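Notebook > Packing bench > Etham returns

4/16/19

Mixed carton, packing trial 2 for the Pandora order. Same white cardboard box as the last run, open top, packed on the light table by the chairs. Limit for this size is up to 600 g with contents. Tare on the empty box was 125 g.

Order so far: instruction sheet flat, cable coiled on top of it, light blue package standing near the center with the barcode label up. Soft toy on the left, on its side. Small items go in below the toy. 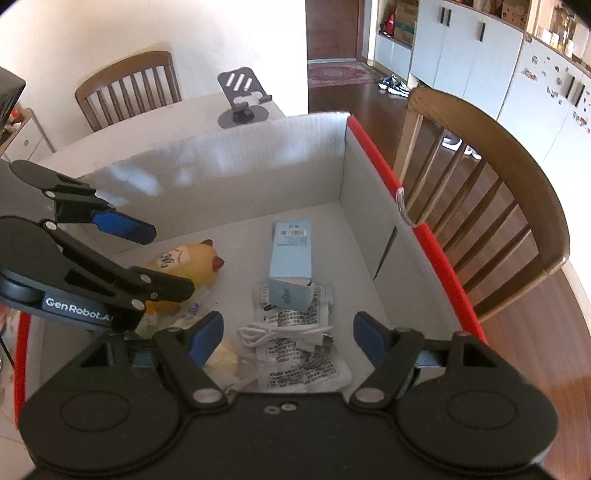 Reading time: 2 min

The yellow toy takes up more of the left side than the sketch allowed. Laying it down keeps it under the rim, but the small green-and-white item and the wrapped one then have to share the corner. Try them under the sheet next time.

Cable: leave it coiled, metal connector end to the right. Check that the metal does not rub the printed side of the sheet. Naidu's packing list still has the cable going in first. Needs correcting before May.

Tape on the right rim to come off before closing. Clendum inserts not tested yet. Weigh closed box, enter in the table on the next page.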